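# Lunch by the river in Solcombe

Since June I bring my lunch to work in a box, and I want to write a little how it goes.
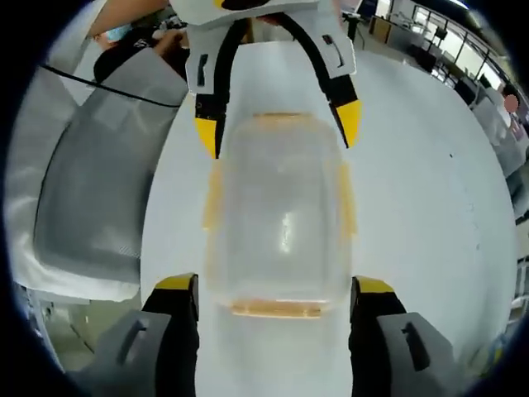 Before, I was buying a sandwich at Brendum every day. It was good bread, but the line took nearly 20 minutes and I came back hungry and angry. Now I cook rice or lentils in the evening and eat on the bench by the old bridge - it has the year 1754 cut in the stone.

Two things I learned. Dressing must travel separately. And fish is a bad idea in a small office, my colleagues told me this very clearly.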